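Sutow 漫画店预订管理 使用手册
第 3 章 新刊预订与顾客预留单 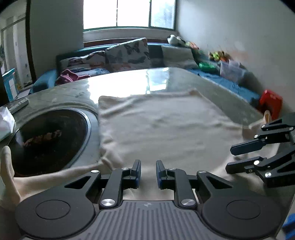 图 3-1 嵌在桌面凹槽中的黑色圆碗与戴白手套的手

本章适用于店主账号和店员账号。标有“仅店主”的步骤,店员登录后看不到对应按钮。开始之前,请确认第 2 章的店铺资料已经填写完整,包括收货地址、税号和默认折扣。

3.1 准备工作

进行首次设置时需要准备以下内容:
Trundgate 发行目录的店铺编号和登录口令
现有顾客预留名单(纸质或表格均可)
Drolberg 标签打印机及标签纸(选配)
店内常用的取货规则,例如保留期限和是否收取订金

如果店铺同时向多家发行商进货,先完成 Trundgate 的连接,再按附录 B 手动添加其他来源。手动添加的来源不支持自动更新截止日期。

3.2 连接发行目录(仅店主)

1. 在主菜单中选择“目录”,再选择“来源管理”。
2. 点按“添加来源”,从列表中选择 Trundgate。
3. 输入店铺编号。编号中的字母须大写,中间的短横线不可省略。
4. 输入登录口令,点按“验证”。
5. 验证通过后,勾选需要接收的类别。可选类别有:单行本、连载单期、音乐题材图像小说、画集、再版、周边。
6. 选择目录货币,点按“保存”。
7. 返回“目录”页面,点按“立即更新”。

首次更新的时间取决于所选类别的数量。更新期间可以使用收银和库存功能,但不能新建预订。页面顶部的进度条消失后,目录即可使用。

注意:更改目录货币会使尚未提交的预订重新计价。已提交的预订不受影响。

说明:勾选“音乐题材图像小说”后,目录会同时列出随书附带唱片或卡带的版本。这类商品在系统中按套装处理,书与音像制品共用一个条码,不能拆开入库。

3.3 认识目录页面

目录页面左侧为筛选栏,中间为书目列表,右侧为所选书目的详细资料。列表默认按预订截止日排序,截止日最近的排在最前。

每条书目后面可能带有下列状态字样:
可订:可以加入本店预订。
将截止:距离截止日不足 7 天。
已截止:不能再按普通条件预订,可尝试补订,见 3.8。
延期:出版方已更改上市日期,原有预订继续有效。
撤销:出版方取消出版,原有预订将在下次更新时转为“待处理”。

点按书名可以打开详细资料。资料页包含作者、绘者、页数、开本、装帧、分级、建议售价、上市日期、截止日期以及封面版本。封面版本较多的书目,需要向下滚动才能看到全部版本。

同一本书的不同封面在系统中是不同的商品,库存、预订数量和预留单都分别计算。录入时请核对版本字母,尤其是普通版 A 与店铺限定版。

3.4 建立顾客资料

1. 在主菜单中选择“顾客”,点按“新建”。
2. 填写姓名或称呼。重名时系统会在后面自动加编号。
3. 填写手机号或电子邮箱,至少填写一项。
4. 在“通知方式”中选择短信、邮件或到店告知。
5. 如顾客未成年,勾选“分级限制”,并填写监护人联系方式。
6. 在“备注”中填写取货习惯,例如“要求套袋”“只收初版”。
7. 点按“保存”。

备注会打印在取货标签上,请勿在其中填写证件号码或付款信息。

已有表格名单的店铺可使用批量导入:选择“顾客”页面右上角的“导入”,下载空白模板,将名单粘贴到模板中,再上传。模板的第一行为列名,不可删除或改动。导入完成后,系统会列出未能识别的行,改正后只需重新上传这些行。

3.5 建立预留单

预留单用于记录顾客长期订购的系列。系列出现新一期时,系统自动将其加入预订数量。

1. 打开顾客资料,选择“预留单”标签。
2. 点按“添加系列”,输入系列名称或系列编号。
3. 在结果列表中选择正确的系列。同名系列请以出版方和起始年份区分。
4. 设定每期数量,默认为一本。
5. 设定封面偏好:仅普通版、指定版本、全部版本。
6. 设定是否包括特刊、年刊和合订本。
7. 点按“保存”。

保存后,系列名称出现在预留单中,状态为“进行中”。顾客暂时不想收书时,可将状态改为“暂停”;改为“结束”后,该系列不再产生新的预订,但已经提交给发行商的部分仍会到货。

注意:选择“全部版本”前请向顾客说明总价。限定封面的价格可能高于普通版,系统不会在每期单独询问。

单本图像小说不属于系列,不能通过“添加系列”加入。请使用同一标签下的“添加单本”,步骤与上面相同,但没有封面偏好一项,需要直接选定版本。

以 Liang 出版的音乐题材图像小说为例,普通平装、硬壳精装和附唱片的套装各有一个商品编号。顾客只说书名时,应先问清版本再录入。录错版本而发行商已接单的,只能按 3.9 处理。

3.6 收取订金

订金功能默认关闭。开启方法(仅店主):

1. 选择“设置”,再选择“预订规则”。
2. 将“订金”一项改为开启。
3. 选择收取方式:固定金额或售价比例。
4. 设定适用范围。可以只对套装、限定版或高于某一售价的商品收取。
5. 点按“保存”。

开启后,新建的预订在保存时会提示收款。店员可以选择“立即收取”或“稍后收取”。选择后者的预订在列表中以“未付订金”标示,不会被提交给发行商,直到订金入账为止。

开启之前已经存在的预订不补收订金。

退还订金须在收银页面进行。打开原收款单,选择“退还”,填写原因,再由店主账号确认。直接删除预订不会退款。

3.7 汇总并提交预订

每个目录周期结束前,需要将店内全部预订汇总后提交。默认的汇总提醒在截止日前 3 天发出,可在“预订规则”中修改。

1. 选择“预订”,再选择“本期汇总”。
2. 检查“顾客预留”一栏。该栏数量由预留单自动算出,不能直接修改。
3. 在“上架数量”一栏填写准备放在店内销售的数量。
4. 查看“合计”一栏,确认没有明显偏高或漏填的书目。
5. 打开“待处理”页,逐条处理状态异常的书目。
6. 点按“预览订单”,核对总金额和收货地址。
7. 点按“提交”(仅店主)。

提交后会收到一个订单号。请等待状态由“已发送”变为“已接收”。只有显示“已接收”的订单才算成立。

“上架数量”留空与填零的含义不同。留空表示尚未决定,系统会在提交前提醒;填零表示不进上架货,系统不再提醒。

可以使用“参考往期”功能辅助填写上架数量。该功能读取同一系列最近几期的店内销量,在数量旁边以灰色数字显示。新系列和单本没有往期资料,灰色数字不出现。

注意:提交过程中请勿关闭页面。如果网络中断,重新登录后先到“订单记录”查看是否已有订单号,不要直接再次提交。重复提交会产生两份订单,发行商不会自动合并。

3.8 补订

状态为“已截止”的书目仍可申请补订,但不保证有货,折扣也可能低于普通预订。

1. 在目录中打开该书目,点按“申请补订”。
2. 填写数量,并选择是否接受部分供货。
3. 选择有效期限。到期仍未供货的申请自动取消,最长期限为 21 天。
4. 点按“发送”。

为顾客补订时,请在“关联顾客”中选中该顾客,到货后系统才会通知对方。未关联顾客的补订到货后按上架货处理。

3.9 修改和取消

尚未提交的预订可以随时修改。打开顾客的预留单或单本记录,更改数量或版本后保存即可。

已提交但未过截止日的预订:

1. 选择“预订”,再选择“订单记录”,打开相应订单。
2. 点按“申请修改”,只填写有变动的书目。
3. 发送后等待回复。回复为“同意”时,系统自动更新数量;回复为“拒绝”时,原数量不变。

已过截止日的预订不能减少数量。顾客取消时,请将该本从顾客名下转为上架货:在预留单中选中书目,点按“转为上架”,再选择是否保留订金。

同一订单的修改申请在得到回复前不能再次发送。需要追加改动时,请等待上一次申请结束。

3.10 到货入库

1. 拆箱后选择“收货”,扫描箱单上的条码。
2. 逐本扫描商品条码。扫描数量与箱单不一致时,该行变为红色。
3. 对破损的商品,扫描后点按“破损”,并拍照上传。
4. 全部扫描完毕后,点按“完成收货”。
5. 系统弹出分配列表,先分给顾客预留,余下的归入上架货。
6. 按列表将书放入各顾客的预留格。

到货数量不足时,系统默认按预订先后分配。店主可以在分配列表中手动调整,调整记录会保留在“操作日志”中。

破损申报须附照片,照片中要能看清条码和破损位置。超过 17 张照片时请分两次上传。套装类商品只要书或唱片其中一件破损,即按整套申报。

上市日期之前到货的书目带有“未解禁”标记。该标记存在时,收银页面不能结账,预留格也不会通知顾客。标记在上市当日营业开始时自动取消,时间以“店铺资料”中的营业时间为准。

3.11 打印取货标签

使用 Drolberg 标签打印机时:

1. 用随机附带的数据线连接打印机与电脑,打开电源。
2. 装入标签纸,印面朝上,合上盖板。
3. 在“设置”中选择“打印机”,点按“搜索设备”。
4. 选中打印机,点按“打印测试页”。
5. 测试页边框完整时,点按“设为默认”。
6. 回到分配列表,点按“打印全部标签”。

测试页边框缺少一侧时,将纸张导轨向该侧靠拢后重新打印。测试页为空白时,检查标签纸是否装反。

标签内容包括顾客称呼、书名、期号、版本字母、到货日期和备注。不需要打印备注的店铺,可在“标签样式”中取消勾选。

注意:标签请贴在保护袋外侧,不要直接贴在封面上。

没有标签打印机时,可以使用普通打印机输出清单。选择“打印清单”,按顾客分页或连续打印均可。

3.12 通知与保留期限

完成分配后,系统按照顾客资料中的通知方式发送到货通知。选择“到店告知”的顾客不会收到任何信息,下次结账时收银页面会显示提示。

更改通知文字(仅店主):选择“设置”,再选择“通知模板”,修改后点按“预览”,确认无误再保存。模板中方括号内的字段由系统填写,删除后对应内容不再出现。

保留期限从通知发出的次日算起。期限将满时,系统再发送一次提醒。期满未取的书目列入“逾期”页面,由店员选择延长、转为上架或联系顾客。系统不会自动将逾期书目转为上架货。

年底和 January 目录的周期可能与平时不同,请以目录页面显示的截止日期为准,并提前检查汇总提醒的日期。

3.13 常见问题

目录更新后找不到某一系列
检查“来源管理”中是否勾选了相应类别。如已勾选,改用系列编号搜索。译名有变动的系列可能无法用旧名找到。

顾客预留数量比预留单上的人数多
打开该书目的“数量明细”,查看是否有顾客设定了“全部版本”或每期多本。

订单长时间停在“已发送”
先确认店铺编号没有过期,再点按“刷新状态”。隔日仍未变化时,请带订单号联系发行商。

扫描条码后提示“多个商品”
不同封面有时使用相同的主条码。请在弹出的列表中按版本字母选择,或扫描旁边的附加条码。

合订本没有自动进入预留单
检查该系列的设置中是否包括合订本。更改只对之后上架的目录有效,已出现的合订本需要用“添加单本”补录。

导出预留单的方法见第 5 章,退货流程见第 6 章。

本章修订日期:2024年12月15日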